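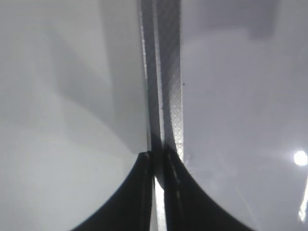
Wrist view, fingertips on a thin strip.

Hi everybody, and thanks to Dean Whitlock for squeezing me in before lunch. I'm Kha Hầu, I work on manipulation at Mitport, and I want to talk about grip — more exactly, about a policy knowing when its grip has gone bad.

(Leave the first picture up while people sit down.)

So the method. We train one policy on demonstrations, the usual way, and then we train a second, much smaller network that only looks through the wrist camera and gives a slip score. Low score, carry on. High score, the arm stops, opens, backs up a little and tries the grasp again. That's the whole trick! The Clandlow group did something close to it with force sensing, and I stole plenty from them (with permission, mostly over coffee).

Why the wrist? From the side, a decent grasp and a lousy one can look exactly the same until the thing is on the floor. The wrist view is ugly and blurry and full of glare, but the contact is right there in it, fingers and all.

(Slow down. Last time I rushed this part.)

The data: 2,386 grasps, labeled by hand, by me and whoever I could talk into it. We kept 1,755 for training. Another 245 were the test set and I didn't peek at those until January. The rest went to tuning the threshold, and I spent far too long on that threshold, ask my office mate. We split by object, so the test objects never show up in training.
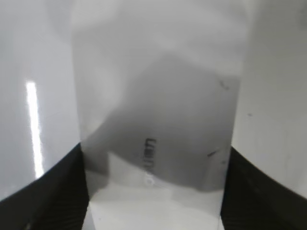
Does the slip network need to know what the object is?
We never give it a label or a name. It gets the wrist picture and how wide the fingers are open, and it does fine with that on most things, clear plastic being the sore spot.

About the clear plastic. The score jumps all over the place when the walls are see-through, I think because the network hangs on to whatever is showing through the walls. We tried Paredes, our augmentation tool, which pastes random clutter behind the fingers during training. It helped with the false alarms and did very little for the misses. I'd love ideas, so grab me at the break.

(If short on time, skip to the eraser task.)

Next is the eraser, which I like a lot more. Wiping is mean to a gripper. The board pushes back the whole way across, so the block can creep in the fingers while the arm follows its path perfectly. Without the slip score, the policy just keeps wiping with whatever it has left. With it, we get a pause and a regrasp, which looks a bit fussy on video but I'll take fussy.
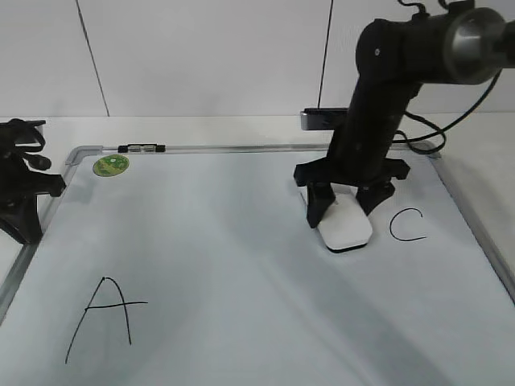

Eraser task: block between the fingers, letters A and C on the board.

One thing I'd change: 9 regrasps is our limit per run, and I picked that number because the arm got boring to watch after that. Skeltoncombe wants to learn the limit from data and they're probably right.

(Questions. Repeat each one into the mike!)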